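Incidencia n.º 1039
Asunto: Portátil de préstamo no se suspende al cerrar la tapa
Equipo: portátil plateado, etiqueta «A»
Ubicación: sala Hosell, edificio Varnidora
Prioridad: baja (según soporte); altísima (según quien suscribe)
Abierta: 24 de marzo de 2020
Estado: pendiente de confirmación

Descripción del problema
Cierro la tapa y el portátil sigue trabajando con un entusiasmo que ya quisiera yo. El ventilador no para y la batería se vacía en 149 minutos sin que nadie toque una tecla. Al abrirlo aparece el escritorio tal cual, sin pedir contraseña.

Lo ya intentado
Reiniciar. Volver a reiniciar, por cortesía.
Opciones de energía: «Al cerrar la tapa» estaba en «No hacer nada». Cambiado a «Suspender». Aguantó hasta la actualización siguiente, que lo devolvió a su filosofía original.
Desconectar el ratón inalámbrico. Sin cambios.
Revisar el registro de eventos: 493 entradas, casi todas del cliente de sincronización Haldane, que por lo visto no duerme nunca.

Respuesta de soporte (Ikville)
Confirme que es el equipo A y no el B. Cierre la tapa del todo, con las dos manos, espere 9 segundos y escuche el ventilador. Indique además si hay daños en la carcasa.

Respuesta del usuario
Equipo A, lo dice la nota adhesiva. 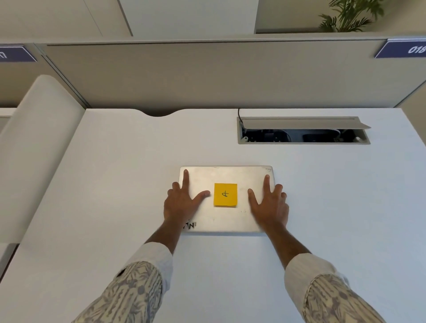

Foto: Begoña Larrauri

La nota amarilla anaranjada empieza a levantarse por abajo, así que convendría una etiqueta menos optimista. Daños: marcas de roce en la esquina superior derecha de la tapa y un arañazo pequeño en el borde de arriba. La pegatina de la esquina inferior izquierda no la he puesto yo y no pienso quitarla.

He esperado los 9 segundos. El ventilador, igual. He repetido la prueba con Haldane cerrado a mano y entonces sí: silencio a la primera — casi me emociono. Con Haldane abierto vuelve a las andadas.

Respuesta de soporte (Ikville)
Entendido. Desactive «Mantener activo durante la sincronización» en las preferencias de Haldane y repita la prueba dos veces. La etiqueta se tramita por otro formulario.

Respuesta del usuario
Desactivado. Dos pruebas, dos suspensiones y contraseña al abrir. Dejen la incidencia abierta hasta la próxima actualización — ya nos conocemos. ¿Qué formulario?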